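Ticket 141: Wi-Fi drops in back rooms, Greststead
Opened: September 16, 2021
Opened by: Giang Hồ
Status: closed, then reopened, then sort of closed
Kit: Pikasis router in the front office, Pikasis repeater in the corridor

Original report

The Wi-Fi in the two back rooms falls over several times a day. Laptops say they are connected, full bars, and nothing loads. It comes back by itself after a minute or two, or it doesn't and someone switches the repeater off and on. The front office is fine. It started after the last firmware update, whatever the update notes say about "improved stability".

Reply from Vasham support

Thank you for your report. Please restart the router and repeater and confirm whether the issue is resolved.

Giang Hồ

Restarted both. It was fine for 50 minutes and then dropped again. I said in the report that restarting brings it back for a while, so I'm not sure what this was meant to show.

Reply from Vasham support

Thank you. Loss of signal in rear rooms is often caused by building materials or household appliances. Could you describe the layout of the affected rooms so we can advise on placement?

Giang Hồ

I doubt that tells you much about radio signal, but fine. The laptops show full bars when it fails. If the walls were eating the signal I would expect to see fewer bars.
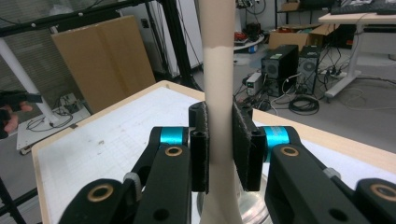

Attachment 1. Back room, close up. Cream cylinder on its round metal base.

Also attached: the log from the repeater, which I think is more use. Look at the lines marked "lease". Every drop has one just before it. I've gone through a whole afternoon of these and haven't found an exception yet.

Reply from Vasham support

Thank you for the attachments. We recommend changing the wireless channel from Auto to a fixed channel. Channel 11 is suitable for most premises.

Giang Hồ

Changed to 11. Two drops before lunch. Changed to 1, one drop, which I'd love to call an improvement but it was a quiet afternoon and hardly anybody was on it. Changed to 6, back to the usual. I've put it on Auto again. My view is that the channel has nothing to do with this, and I would like somebody to say they have opened the log.

A few things I tried without being asked:

Moved the repeater to the other end of the corridor. No difference.
Plugged a laptop into the repeater with a cable. It dropped as well, at the same moment as the wireless ones. So it isn't a wireless fault at all, is it?
Plugged a laptop straight into the router. Stayed up all day.
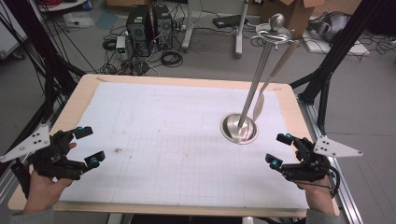 That leaves the repeater, or whatever the repeater and router say to each other. The cable test took me ten minutes and I'm surprised it isn't the first thing on your list.

Reply from Vasham support

Thank you for your patience. This has been passed to second line (McPhee). In the meantime you may wish to consider our mesh upgrade, which offers improved coverage.

Giang Hò here would rather not buy anything until someone can tell me what is broken. Coverage was never the complaint.

McPhee, second line

I've read the log. You have two things handing out addresses. The router does it, and since the update the repeater does it too. The update puts that setting back to its default, which is on. When a laptop renews, it takes whichever answer comes first, and if that's the repeater's it gets sent to a gateway that goes nowhere.

Log in to the repeater, Advanced, LAN, and set DHCP server to Off. Save, then restart the repeater only.

Giang Hồ

Done. The setting was on, as you say. I had turned it off when we first set this up and have the note to prove it.

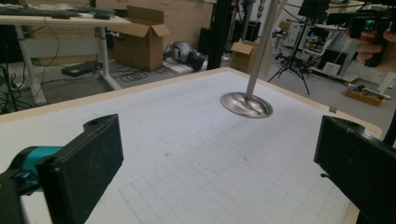 No drops so far, but I've heard "so far" before with this thing, so please leave the ticket open until I've had a proper run at it.

System

Ticket closed automatically. Reason: solution provided.

Giang Hồ

Reopened. I asked for it to stay open.

Update after 34 hours: no drops, wired or wireless, in either back room. There are no "lease" lines from the repeater in the log any more. I accept that this was the cause. I don't accept that it is fixed, as the next update will presumably switch it on again. Is there a way to stop it updating itself?

McPhee, second line

Advanced, System, untick Automatic updates. You'll have to run them by hand and check the DHCP setting afterwards. I've reported the reset as a fault but I have no date for it.

Giang Hồ

Unticked. Close it if you like. I'm keeping a copy of the log.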